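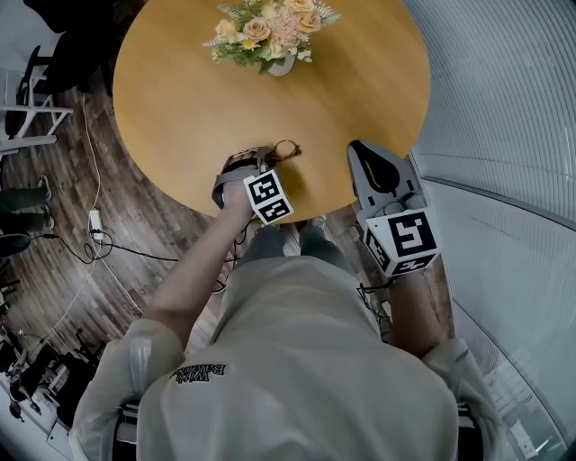 Morning at the round table, left gripper at the glasses.

February, evening

Train was on time and I was in Fludlow before nine. Kevatmont has moved on to glasses this week. The job is to pick up a pair of spectacles from the table with one gripper, fold in the arms with the help of the other, and put them down again. Plerkolard want 2000 good runs by the end of the month. We had 300 from last week and the target for today was 100. I got to 70.

The first hour went on set-up. The tracking kept losing the left hand, and we changed a cable before noticing that I was turning my wrist in so far that the marker cube was hidden. After that I kept my elbow out and it was all right, though it makes the shoulder ache. I must remember to swap sides of the table after each break.

The round table is harder than the square one we had for the cups. There is no straight edge to line up with and I drift to the left without knowing. The wire glasses are light and slide as soon as the finger tip meets them. If I close too early they go across the wood and I have to throw the run away. What worked best was coming down almost flat, letting both fingers touch the table, and then closing slowly. I said this at the midday call and was told to carry on like that but to do some of them from a steeper angle as well, so that Gilbert doesn't only learn one way in.

Gilbert is the arm at the other site which will be doing all this in the end. I have still only seen it on a video call, where it picked up a sponge and put it back down in nearly the same place. It has the same fingers as the hand-helds, so whatever I can't do with them it won't be able to do either. I find that a useful thing to keep in mind when I'm tempted to steady something with my thumb.

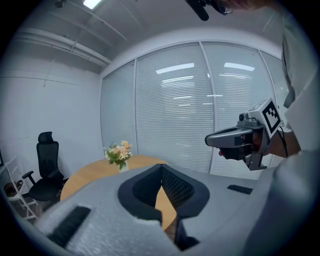
After lunch I slowed down on purpose. The notes from last week said my runs were too quick at the end, that I let go and pulled away in one movement, and the model copies that and drops things. So now I open, wait a moment, lift straight up and then move back. It feels silly to stand there waiting over a pair of glasses but the afternoon runs looked much cleaner when we played a few back.

The trigger on the right one is stiffer than on the left. I asked if it could be looked at and it has gone on the list. My forefinger is sore tonight and I have put some cream on it.

We left the flowers on the table the whole time. They want ordinary things standing about, and moving them between batches counts as a change, so I shift the vase a bit each time and write down that I've done it. The roses smell nice when you lean over.

Two runs lost to a full memory card, which was my fault. I now have a note on my phone to check it before each batch.

Packed up at half past four. Tomorrow is glasses again, then putting them into a case, which has a lid with a strong spring. I tried it once by hand before leaving and it snapped shut on me. I'll ask for the softer case if there is one.

Soup for tea. Rang the garage about the brakes, no answer.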